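Koval reformulates Lomora vitamin D3 tablet, cuts serving to one a day

Koval has changed the formula of its Lomora vitamin D3 supplement and will ship the new version to pharmacies and online sellers in August. The daily serving drops from two tablets to one. The amount of vitamin D3 per serving stays at 1000 IU.

The previous tablet supplied 500 IU and was pressed with dicalcium phosphate as the main filler. The new tablet uses microcrystalline cellulose, with a small amount of medium-chain triglyceride oil carried on the vitamin D3 powder. Magnesium stearate has been replaced with rice extract. Calcium is no longer declared on the label, as the only source of it was the old filler.

Larysa Melnychuk, head of formulation at Koval, said the change was made mainly for stability. Vitamin D3 loses potency when exposed to light, heat and moisture, and manufacturers normally add an overage so that the product still meets its label claim at the end of shelf life. "With the old blend we were adding more overage than we wanted," Melnychuk said. "The coated powder holds up better in storage, so the tablet starts out closer to what the label says."

Stability samples were held at elevated temperature and humidity and pulled at set intervals for assay. Koval has not published the full data set. Ihor Vasylenko, who manages quality control, said a summary will be provided to retailers on request, along with the certificate of analysis for each lot.

The company is also changing the sister product, Lomora D3 with Magnesium. That product will contain 600 IU of vitamin D3 and magnesium in the citrate form. The oxide form used until now will be discontinued once existing stock is sold. Serving size for the magnesium product remains three capsules, to be taken with food.

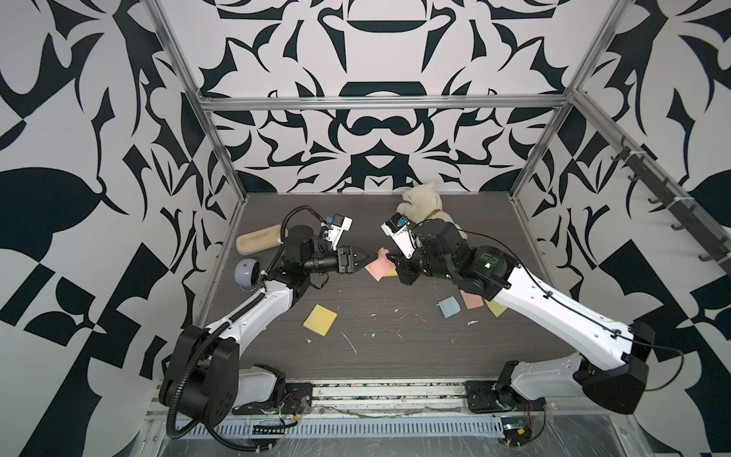 Both products will move to an amber bottle with a desiccant built into the cap. The loose desiccant packet has been dropped. Bottles from the old and new lots may be on sale at the same time for several weeks, and customers are asked to read the serving directions on the bottle they have. Taking two of the new tablets would supply 2000 IU.

Kurkden, which distributes the line, will assign new item numbers to both products. Retailers with automatic reorders need to update them before the August shipment. Orders placed under the old numbers will be filled from remaining stock and then closed.

Nadiia Maksymiv, a pharmacist who advises Kurkden on labeling, said people who take other products containing vitamin D, including multivitamins and fortified drinks, should add up the amounts from all sources. Anyone with kidney disease, high blood calcium or a prescription for a thiazide diuretic should speak with a doctor before using either product.

The suggested retail price is unchanged for both bottles.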